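Der weiße Tisch

Angefangen hat es damit, dass meine Schwester am Telefon sagte, sie brauche den Tisch zurück. Welchen Tisch, fragte ich, obwohl ich natürlich genau wusste, welchen. Ich habe ja nur den einen. »Den weißen«, sagte sie, »den du dir geliehen hast.« Geliehen! Vor so langer Zeit, dass ich inzwischen zweimal damit umgezogen bin und er in meinem Kopf längst mir gehörte, so wie mir auch ihr Locher gehört und die Kuchenform mit der Beule.

Ich stand mit dem Hörer in der Küche und sah durch die offene Tür ins kleine Zimmer, und da lag auf dem Tisch mein halbes Leben. Steuerunterlagen, Wollreste, eine Lampe ohne Birne, die Birne ohne Lampe, ein Stapel Teller, die ich mal in den Keller bringen wollte, und ganz hinten an der Wand der Karton mit den Sachen von unserer Mutter, den ich seit dem Herbst nicht aufgemacht hatte.

»Wann denn?«, fragte ich.

»Am Dienstag«, sagte sie. »Ich hab den Wagen von Astano schon gemietet.«

So ist sie. Erst mieten, dann fragen. Ich hätte sagen können, dass mir Dienstag nicht passt, aber Dienstag passte mir ausgezeichnet, ich hatte den ganzen Tag frei, und lügen kann ich am Telefon so schlecht, dass sie schon beim Luftholen lacht.

Also räumte ich. Erst die Teller, weil Teller einfach sind — man nimmt sie und trägt sie irgendwohin. Dann die Wolle. Bei der Wolle setzte ich mich hin, großer Fehler, denn da war noch das Lilafarbene dabei, aus dem einmal ein Schal für meine Schwester hätte werden sollen, für einen Geburtstag, den wir dann gar nicht gefeiert haben. Einen Handbreit hatte ich geschafft. Die Nadeln steckten noch drin. Ich strickte zwei Reihen, einfach um zu sehen, ob ich das Muster noch kann, und konnte es nicht, und ribbelte die zwei Reihen wieder auf und noch drei dazu, die vorher in Ordnung gewesen waren.

Danach die Steuer. Ich fand einen Brief vom Finanzamt in Orimlow mit der Aufforderung, zu einem Betrag von 2776 Euro Stellung zu nehmen, und erschrak furchtbar, bis ich das Datum las und mir einfiel, dass ich damals Stellung genommen hatte, und zwar ausführlich, mit Anlagen. Ich heftete ihn trotzdem ab. Mit dem Locher meiner Schwester.

Gegen Mittag kam die Platte zum Vorschein, Stück für Stück, wie wenn Schnee schmilzt, nur andersherum, weil ja das Weiße darunter war. Ich hatte vergessen, wie weiß. Das Zimmer hat weiße Wände und ein Fenster zum Hof, und wenn auf dem Tisch nichts liegt, das einem den Blick verstellt, dann wird es darin so hell, dass man unwillkürlich leiser spricht. Also, ich jedenfalls. Ich sprach nämlich mit mir selbst, das mache ich beim Aufräumen immer.

Und dann sah ich die Ränder. Kaffee, vorne links, wo ich immer sitze, einer über dem anderen, manche blass und einer richtig dunkel, und ich wusste sofort, dass meine Schwester als Erstes auf diesen einen schauen würde, noch bevor sie den Mantel auszieht.

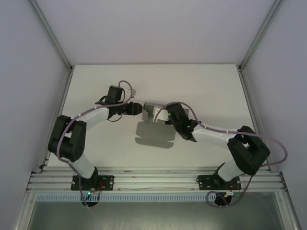 Wie bekommt man alte Kaffeeränder von einer weißen Tischplatte?

Mit einem Brei aus Natron und etwas Wasser, den man eine Weile liegen lässt und dann mit einem weichen Lappen abnimmt, ohne fest zu reiben.

Das stand hinten auf der Packung, und ich hielt mich daran, bis auf das mit dem Reiben. Ich rieb. Ich rieb so, dass mir die Brille beschlug. Die blassen Ränder gingen weg, der dunkle wurde heller, und an einer Stelle glänzte die Platte hinterher weniger als vorher, was man aber nur sah, wenn man sich bückte und gegen das Fenster guckte. Ich beschloss, meine Schwester vom Bücken abzuhalten.

Jetzt stand nur noch der Karton da. Ich schob ihn von der Wand in die Mitte, dann wieder zurück an die Wand. Dann ging ich rüber zu Bustos und trank einen Kaffee im Stehen, den ich nicht brauchte, und aß dazu ein Stück Mohnkuchen, das ich schon eher brauchte. Die Frau hinter der Theke fragte, ob ich renoviere, ich hätte da was Weißes im Haar. Natron, sagte ich. Ach so, sagte sie, als wäre das eine Haarfarbe.

Als ich zurückkam, hatte sich der Karton nicht in Luft aufgelöst, also machte ich ihn auf. Obendrauf lag das Tischtuch mit den Kirschen, das wir als Kinder beide so gehasst haben, weil es aus Plastik war und im Sommer an den Armen klebte. Darunter das Nähkästchen. Darunter ein Umschlag, und in dem Umschlag die Rechnung für den Tisch.

Ich musste mich wieder hinsetzen. Ein Tisch von Drerard, Ausführung weiß, 700 Mark, bezahlt in 4 Raten, und hinter jeder Rate ein Häkchen in der Schrift unserer Mutter, mit diesem Schwänzchen nach oben, das sie allen Häkchen gab. Ich hatte immer gedacht, meine Schwester hätte den Tisch gekauft, von ihrem ersten Gehalt, das war doch die Geschichte! Die hat sie erzählt, sooft irgendwer ein Glas darauf abstellte. Untersetzer, rief sie dann, das ist mein erstes Gehalt! Und wir haben alle einen Untersetzer genommen, Mutter auch, ohne ein Wort.

Ich gebe zu, ich war ungefähr eine Stunde lang sehr zufrieden. Ich lief im Zimmer herum und übte, wie ich es sagen würde. Beiläufig, das war mir wichtig. Ach übrigens. Oder gar nichts sagen und die Rechnung bloß auf den Tisch legen, mittig, als einziges Stück Papier auf der ganzen Platte, und dann in die Küche gehen und laut mit dem Wasserkessel hantieren. Das gefiel mir am besten. Ich legte sie probehalber hin, ging in die Küche, kam wieder herein und tat so, als wäre ich meine Schwester.

Es war kein schönes Gefühl, meine Schwester zu sein. Ich steckte die Rechnung zurück in den Umschlag.

Am Dienstag kam sie um 9 Uhr, viel zu früh, mit roten Händen, weil im Wagen die Heizung nicht ging, und sie schaute als Erstes auf den Rand. Ich hatte es gewusst. »Das war ich«, sagte ich schnell. »Das sehe ich«, sagte sie. Dann zog sie den Mantel aus, legte ihn auf den Tisch, über den Rand drüber, und fragte, ob es hier auch Frühstück gibt.

Wir frühstückten im kleinen Zimmer, an einer Ecke, zwischen uns die Butter und das Honigglas. Sie nahm keinen Untersetzer. Ich wartete die ganze Zeit darauf, ich hatte sogar welche hingelegt, die aus Kork, und sie stellte ihre Tasse einfach so auf die Platte und redete über ihre neue Wohnung und darüber, dass man den Tisch dort vielleicht gar nicht durch die Tür kriegt. Ob ich noch wüsste, wie breit er ist. Ich wusste es nicht. Wir maßen ihn mit dem Maßband aus dem Nähkästchen, und das Maßband war so alt, dass der Anfang fehlte, und wir mussten bei jedem Mal etwas abziehen und kamen bei jedem Mal auf etwas anderes.

»Das ist ja Mamas«, sagte sie irgendwann und meinte das Kästchen.

»Der Karton ist auf«, sagte ich. »Du kannst reinschauen.«

Sie schaute rein. Das Kirschtischtuch hielt sie mit zwei Fingern hoch und machte ein Gesicht wie mit acht. Den Umschlag nahm sie auch heraus, drehte ihn um, sah, dass nichts draufstand, und legte ihn neben die Butter. Ich strich mir ein Brot. Ich strich es sehr gründlich, bis in jede Ecke.

»Sie hat ihn mir geschenkt«, sagte sie, ohne den Umschlag aufzumachen. »Ich sollte es keinem sagen, weil du doch zum Geburtstag nur das Fahrrad gekriegt hast, und das war gebraucht.«

»Ich habe das Fahrrad geliebt«, sagte ich.

»Ich weiß. Das hab ich ihr auch gesagt.«

Eine Weile kauten wir. Dann fand sie auf der Fensterbank die Wolle, die ich dort hingestopft hatte, zog das lilafarbene Stück heraus und hielt es sich an den Hals, es reichte knapp bis unters Ohr. Für wen das sei. Für dich, sagte ich, es wird noch länger.

Den Tisch haben wir dann doch nicht mitgenommen, jedenfalls an dem Tag nicht. Wir hoben ihn an, trugen ihn bis in den Flur, blieben mit einem Bein an der Garderobe hängen und trugen ihn wieder zurück, wobei sie rückwärts ging und ich schimpfte, und dann ich rückwärts und sie. Er steht jetzt ein Stück näher am Fenster als vorher. Sie misst erst noch ihre Tür, mit einem richtigen Maßband, und meldet sich. Den Wagen hat sie leer zurückgebracht, na ja, fast leer, die Kuchenform hat sie mitgenommen und die Untersetzer auch. Den Locher hatte ich vorher in die Schublade gelegt.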